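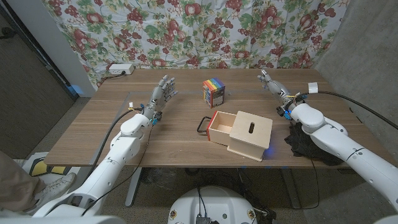
3. Aceitar la mesa por primera vez

Ya tienes la superficie lijada (si te saltaste el apartado 2, vuelve, que aquí te espero). Yo uso el aceite Mottram mate, pero con cualquier aceite duro para madera de interior los pasos son los mismos.

1. Pasa un paño que no suelte pelusa por todo el tablero, siempre a favor de la veta. Los cantos también, que ahí se queda un polvillo muy traicionero.

2. Remueve el aceite con un palito, sin agitar la lata. Yo la agité una vez y acabé con burbujitas por media mesa, ¡qué rabia!

3. Echa un chorrito en el centro y extiéndelo hacia fuera. Capa fina, muy fina. Si dudas, es que has puesto demasiado.

4. Espera a que la madera beba y retira todo lo que siga brillando. No dejes charquitos para luego, que se quedan pegajosos y hay que volver a lijar.

5. Deja secar 9 horas con la ventana entreabierta y repite. Con 2 capas suele bastar; en la mesa de Parveen, que desayuna con tres críos, di una más.

Nota: el tono se calienta bastante con la primera capa. Prueba antes por debajo del tablero y míralo con luz de día.

PRECAUCIÓN: los trapos con aceite pueden arder solos si los dejas hechos una bola. Extiéndelos al aire libre hasta que estén tiesos o mételos en un bote metálico con agua y tapa. Esto va en serio.

6. Durante la primera semana, nada de manteles de plástico ni vasos mojados. Un salvamanteles y listo.

Para el repaso anual salta al apartado 5. Si te han salido cercos blancos, mira antes el 4.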